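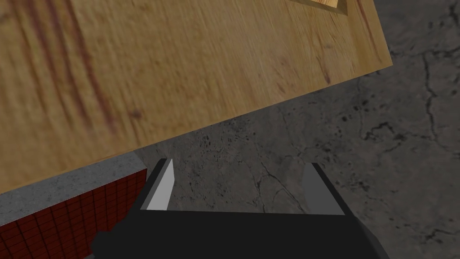 图3 仿真环境中的腕部视角，任务“桌面取放”，夹爪张开。

4.2 仿真评测包的可信度

Wakura套件随机械臂一并出售一个仿真评测包，由Zakeo提供维护。产品手册的说法是，用户在购买硬件之前即可借助该评测包“预估真实部署的成功率”。本节检查这一说法在多大程度上成立。我们的结论偏于保留：评测包可以用来排除明显不合格的策略，用来给合格的策略排名则依据不足。

先看视觉部分。评测包的主要卖点是材质随机化，每次重置时从贴图库中抽取桌面、地面与墙面材质。图3所示的一次抽样中，桌面为蜜黄色木纹，地面为带裂纹的灰色混凝土，左下方还有一片暗红色小方砖。单看每种材质，质量尚可，但木纹在掠射角下略显模糊，这在腕部相机贴近桌面时恰恰是常见的观察条件。手册把这类变化统称为“域随机化”，却没有给出贴图库的构成，也没有说明各材质的抽样权重。我们向厂商索取过这两项信息，得到的答复是属于内部资料。在不知道抽样分布的情况下，用户无从判断某个策略的高分来自泛化能力，还是来自贴图库本身偏窄。

视角问题更值得注意。图3中夹爪两指之间没有物体，指间露出的是地面，桌面则占据左上部分。对于一个名为“桌面取放”的任务，这样的观察并不提供多少关于目标的信息，策略只能依靠外部相机或历史帧来定位。Wakura的默认配置恰好关闭了外部相机，手册将此称为“轻量模式”。我们在Beltrán实验室的工作站上按默认配置运行了589个回合，随后打开外部相机，以相同的随机种子重复一遍。两种配置下，三个基线策略的名次不一致：默认配置中排在末位的策略，在双相机配置中升至首位。厂商宣传页上的对比表只列出默认配置的结果，未注明相机设置。

接触动力学方面，评测包把手指处理为刚体，指垫的摩擦系数为固定值，用户界面中没有修改入口。我们通过编辑配置文件把该系数上下调整，发现基线策略对薄壁物体的抓取结果变化明显，对方块类物体则几乎不变。评测包自带的24个任务中有19个以方块或类似的规则物体为目标，因此总分对摩擦参数并不敏感。手册据此称评测结果“稳健”，我们认为这一用词不妥。总分稳定主要反映了任务构成，不能说明接触模型准确。

仿真与实物的对应关系，是购买者最关心的一项。厂商引用的唯一依据是一份在Collport试点现场完成的内部报告，其中给出了仿真得分与实测得分的相关曲线。报告只覆盖3个任务，均为方块堆叠的变体，且没有误差区间。我们在自有机械臂上尝试复现其中的基础堆叠任务，仿真得分与报告接近，实测得分则偏低，失败多发生在松开夹爪之后的瞬间，上层方块被指垫带偏。评测包在这一阶段的判定较为宽松，夹爪打开且方块高度达标即记为成功，不再检查其后的位姿。我们改为延迟判定后，仿真得分随之下降，与实测的差距有所缩小，但仍未消除。

需要说明的是，上述问题并不都归咎于Wakura。固定摩擦、刚性手指以及宽松的成功判定，在同类评测包中也相当普遍。评测包也有可取之处：场景重置速度快，日志格式清楚，随机种子能够完整复现，我们重复运行时未遇到结果漂移。若把它当作回归测试工具，在修改策略代码之后检查有无明显退步，它是够用的。问题在于定价与宣传所对应的用途。评测包按年订阅，其费用在套件总价中占比不低，而“预估真实部署的成功率”这句话，以现有证据尚不足以支撑。

对打算采购的实验室，我们建议在试用期内至少完成两项检查：打开外部相机后重新比较候选策略的名次；用延迟判定替换默认的成功条件。两项改动都只涉及配置文件，不需要厂商协助。若名次在改动前后发生变化，则不宜以评测包总分作为选型依据。5月发布的版本据称会开放摩擦参数并公布材质清单，届时4.2节的部分结论可能需要修订。相机默认设置是否调整，厂商没有答复。

最后更新：2026年1月6日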